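Grillon Bench Fixture Kit, Rev C

Parts kit and print files for a two-arm bench cell, sized for a home shop or a shared workshop. The kit holds small electronic parts in known positions next to an open computer case so that an arm can pick them up and place them without a vision search of the whole table. It was developed at the Gunwood shared workshop on a PC assembly cell and is sold as printed parts, as hardware only, or as files.

Arms, grippers and controllers are not included.

What it does

The tray bolts to a slatted aluminum table and stays there. Each part sits in its own slot or between posts, at a height that leaves the fingers clear of the table surface. The pick position for each part is taught once. After that the only thing that moves between runs is the case, and the case is located against two stops on the table.

The standard tray carries one CPU and one RAM module. The CPU rests in a square holder. The RAM module lies horizontally in a slot and is picked by its long edges. A tall handle post near the center lets you lift the tray off by hand once the bolts are out.

On the Gunwood cell the tray stands to the left of the tower, which lies on its side with the panel off and the socket frame raised. One arm works inside the chassis. Keep the cable bundle to the drive bays below the rim of the case, and leave enough slack in the gripper cable for the wrist to reach the far drive cage.
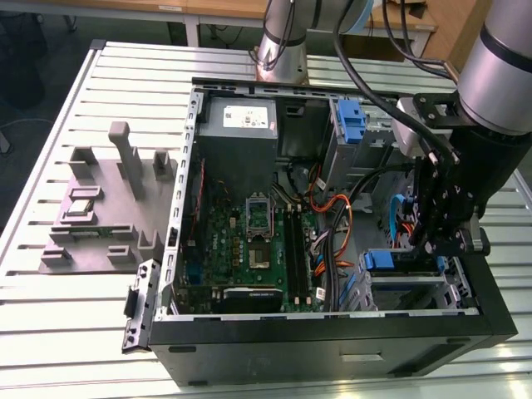
In the box

Fixture tray, printed, gray
CPU holder, square
Handle post with through bolt
Two case stops, left and right
T-nuts and M5 screws for slatted table tops
Two spare posts
Printed drilling template for tables without slots

The hardware-only version leaves out the first three items and the spare posts. Files are supplied as STEP and STL.

Specifications

Minimum clear table area: 600 x 400 mm for tray and case together, more for large towers
Recommended arm reach: 600 mm or greater
Print time for a full set: 23 hours at 0.2 mm layers
Minimum printer bed: 300 x 300 mm
Material: PETG. PLA creeps under the screw heads and is not recommended.

Compatibility

The tray makes no electrical connection to anything and works with any arm that can repeat a taught position to 0.1 mm. Teach points for the Tikum controller are included as a text file and can be retyped for other controllers. Offsets in that file assume the origin at the lower left tray bolt, Z up.

The Rallis gripper mount shares the same bolt pattern as the case stops, so one bag of screws covers both. Parallel-jaw grippers need the narrow fingertips (sold separately) to get the RAM module out of its slot. Articulated grippers should approach with the fingers already partly closed.

Setup notes

Bolt the tray down before teaching any points. Torque the M5 screws to 2 Nm and recheck after the first day of use. Run every path at 10 percent speed with an empty gripper, then with a scrap module. Drive cages are the usual collision point, and the latches stand higher than the cage on many cases.

Disconnect the power supply from the wall before the case goes on the table. Ground the chassis and the table to the same point.

Changes from Rev B

Handle post moved toward the center. RAM slot lead-in widened by 0.5 mm. CPU holder is now a separate part and can be reprinted alone. Rev B teach points do not carry over.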